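Premgate Community Board > Home & Garden > Soap, candles and other kitchen crafts

Thread: Cold process bars still soft after a month, what am I doing wrong

lyebird22
OK so I've been making cold process soap since July and I love it, it has basically eaten my evenings, but my last two batches are still soft. Like, I can press a thumbprint into the edge of a bar and it stays there. They've been on a rack in the spare bedroom for four weeks and everything I read says four weeks is when you can start using them.

Recipe is mostly olive oil with some coconut and a bit of castor. I got it from a booklet my aunt had, the Vidal one with the green cover if anybody remembers those. I did swap out the palm oil it called for and just put in more olive. I run everything through a lye calculator so I don't think it's a safety thing, they just feel kind of waxy and sad.

Should I rebatch? Wait? Give up and buy soap like a normal person?

mrs_tallow
Don't rebatch! Please don't. You took out the palm and put in olive, and olive is the slowest oil there is. A bar that's nearly all olive wants months. I have some on my shelf from last winter that were mushy at six weeks and are now like little rocks, best soap I've ever made.

What percentage is the olive, do you know?

lyebird22
Just checked my notebook. 72 olive, 20 coconut, 8 castor. And I think I used the full water amount from the booklet because I was nervous about the lye being too strong.

mrs_tallow
There you go, full water plus all that olive. Put them somewhere with moving air and forget about them until spring.

pinecreek_dan
Gonna disagree a little with the "just wait" crowd. Sure, waiting helps, but 8 castor is on the high side if you already have a soft recipe, and it can make a bar feel tacky. I'd drop it to 5 and put the other 3 into something hard like cocoa butter or tallow. And cut your water. I've been doing a lye solution at 33% for years and I unmold the next day.

mrs_tallow
33% for a beginner who stick blends the life out of everything? She'll have pudding in the pitcher before she finds her mold lol. (No offense lyebird, we've all done it.)

lyebird22
None taken, I had pudding in the pitcher my second time out. Had to whack it into the mold with a spatula. It looked like mashed potatoes.

pinecreek_dan
So blend less! Short bursts, stir by hand in between. It isn't hard.

Estabatch
Hi all, I sell at the holiday market under the name Esta, so I go through a lot of soap this time of year. Jumping in because curing is the thing I've spent the most time fussing over.

Two things from me. First, weigh a bar. Pick one, scratch a mark in the bottom, write down the weight every week. When it quits dropping, most of the water is gone, and you can stop guessing by the calendar. I had a batch that took 14 weeks to level off in a damp basement. Same recipe upstairs was done way sooner. Second, don't let them touch while they're fresh. I used to pile mine in a shoebox and the middles stayed soft forever.

Oh and salt! A teaspoon of plain salt per pound of oils, dissolved in the water before the lye goes in. Makes them come out of the mold so much nicer.

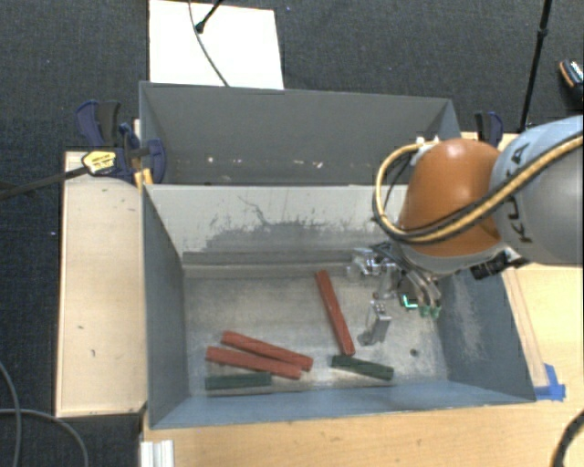

Hugo Barbier thinks the salt only gets you out of the mold sooner and does nothing for the cure itself. He posted in the old curing thread that he ran the same olive recipe with salt and without, and by the third month he couldn't tell which bar was which in the shower. He likes sodium lactate better but says it's the same deal, a hard bar on day two and no difference later.

Estabatch
I'd go along with that mostly. I never said it cures faster, I said it unmolds nicer, and when you're cutting a big slab the night before a market that matters a lot to me!

pinecreek_dan
Team sodium lactate here. Salt cuts down the lather, I don't care what anyone says.

mrs_tallow
A teaspoon does not cut the lather, Dan. A cup cuts the lather.

pinecreek_dan
I can tell the difference.

quietkettle
Been lurking here forever and finally have a question. Where do you guys put everything while it cures? I'm in a one bedroom and my husband is being very patient but there's soap on top of the fridge, soap on the bookcase, and he found one in his gym bag. I've got maybe 50 bars going right now for gifts.

Estabatch
Baker's rack! Mine came from a restaurant that was closing, and it's tall and narrow so it takes up hardly any floor. Line the shelves with brown paper. Don't put bars straight on bare metal wire, I got orange spots all over a lavender batch doing that.

lyebird22
Wait, is that what the orange spots are?? I have those on one of the older ones and figured it was the paprika I used for color.

mrs_tallow
Could be the metal, could be old oil going off. Sniff it. If it smells like crayons it's the oil. Still washes fine, I'd just keep it for yourself and not wrap it up for anybody.

lyebird22
It smells like crayons.

mrs_tallow
How old was your olive oil?

lyebird22
I'd rather not say. (It was from the back of the pantry.)

pinecreek_dan
Buy the big jug from Cledilov, over past the feed store. It moves fast so it's always fresh, and the coconut is cheaper there too. I wouldn't bother with fancy extra virgin either, the plain stuff traces quicker.

quietkettle
Seconding Cledilov, but call ahead, they were out of the coconut last time I drove over there and I was so annoyed.

lyebird22
OK you've all talked me out of rebatching. Plan is: leave the soft ones on brown paper with the little fan on, weigh one every week, and make a new batch with fresh oil, castor at 5 and a little less water. Dan, I'm not going to 33% yet. Maybe I'll meet you halfway.

And I'm trying the salt. Sorry Dan.

pinecreek_dan
Your lather, your problem. Post the weights when you have a few, I do want to see how long that olive one takes.

Estabatch
Yes, post them! And run the whole new recipe through the calculator again after you change the castor, even for a small swap. The lye number moves.

lyebird22
Will do. First weight is 4.3 ounces, it's on a sticky note on the fridge.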